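Skesteck Community Kitchen Project: Progress Report to the Hadix Fund

January 2020
By Tanveer Tarar, project coordinator

Print this page | E-mail this page

With this report I inform the Fund about the first half of our grant. I follow the same order as in the work plan, so that it is easy to compare. The parts which are late are also written here, with the reason and the new date.

1. Cooking courses

We planned three courses and all three were held. Each course had eight evenings in the kitchen of the Eren school building. In total 80 persons registered, and most of them stayed until the last evening. The course for older men who live alone filled up first, which we did not expect. The course for young parents was more difficult. Many came late from work, and after the second evening we moved the starting time by half an hour. The attendance became better after this change.

The teachers asked for shorter recipes. In the beginning our recipe sheets had two full pages, and the participants lost the place while they were cooking. Now each recipe has one page, with large letters, and the quantities are given for two and for four persons. We have also taken out the words that were not clear to people who read English as a second language. I am one of them, so I tested all the sheets at home myself.

2. Meals for neighbors

From the opening of the kitchen until the end of the last month we cooked and gave out 2,556 meals. This is more than the number in the work plan for the same period. The biggest demand was for soup and for rice dishes. Salads came back often and we make them now only on request.

Two problems must be mentioned. The first is the transport to Hondau, where the road is closed on the river side and the driver needs a long way around. The meals for Hondau are now packed before the others. The second is the return of the boxes. We lost 185 boxes, which is too many, and we had to buy new ones from the reserve line of the budget. A deposit was discussed with the neighbors but they did not like it. We will instead write the name of each street on the lid and see if this helps.

3. Recipe booklet

The booklet is late. The texts are finished, and the translation is finished except for the chapter about beans and lentils. The layout still waits for the last corrections from the teachers. I had hoped to print before the winter break, but the printer needed the final page count and I could not give it.

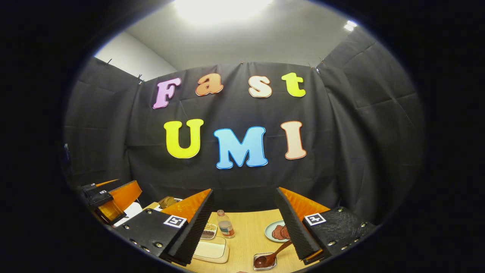 Food items and containers on the wooden tabletop, with black fabric on three sides.

The booklet will have a chapter on storing food, which was not in the first plan. It was requested by participants in all the courses. They wanted to know how long cooked rice can be kept, what can be frozen, and how to write the date on a container so that it does not wash off. The chapter is short and does not change the cost. The new date for printing is April.

4. Budget

The spending on ingredients is a little under the plan, thanks to the vegetables that the market in Skesteck gives us at closing time. The spending on energy is over the plan. The old oven uses too much gas and the door does not close well. A technician repaired the seal in autumn, but the repair lasted only a few weeks. I ask the Fund to allow that the money saved on ingredients is used for a second-hand oven. The two offers are in the annex, together with the receipts.

The salary line and the insurance line are exactly as planned.

5. Next steps

The next courses start after the school holidays. The course for young parents will be repeated at the later hour, and a short course on bread will be added if the oven is replaced. For the meals, we want to keep the present number and not grow more before the question of the boxes is solved. A list of the open points with the responsible person for each is also in the annex.

Please send questions about the figures to me before the meeting, so that I can bring the right papers.

Shares: 3 | Comments: 0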